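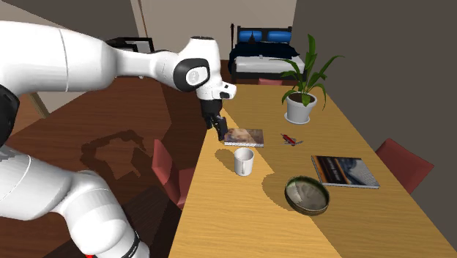 A book on the long dining table.

How to hold a values talk in a small company

I prepared this guide after we tried the method at Petrauskas, where 29 people work. It needs one meeting of 60 minutes and a little preparation. You can use it also in a team of five or six.

Before the meeting

Ask each person to write down two moments at work when they felt proud, and one when they felt ashamed of the company. Short sentences are enough. Please do not send a list of ready values such as "respect" or "honesty". People will choose the nicest words and you will learn very little.

Collect the notes without names. Our notes gave 158 sentences in total, and I read them all in one evening.

During the meeting

1. Read some of the moments aloud, slowly. Leave out any that would show who wrote them.
2. In pairs, people talk for ten minutes: what was important to the person in this moment?
3. Each pair writes one sentence which begins with "We want to work in a place where".
4. Put the sentences on the wall. The manager speaks last.
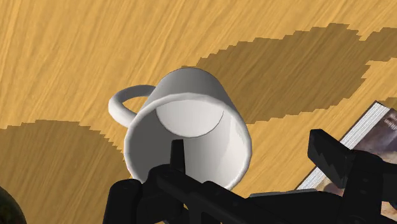
Wooden tabletop with a mug and a book.

If somebody wishes to speak about faith, let them, and let the others stay silent about theirs. My colleague Boris Ďurica opens with this rule and repeats it after the pair work.

After the meeting

Choose no more than three sentences. For each one, agree on one thing that will change before the end of September, and who will do it. At Petrauskas the first change was very small: the shift plan is now shown two weeks earlier.

Keep the other sentences too. We read them again when a new person joins the team.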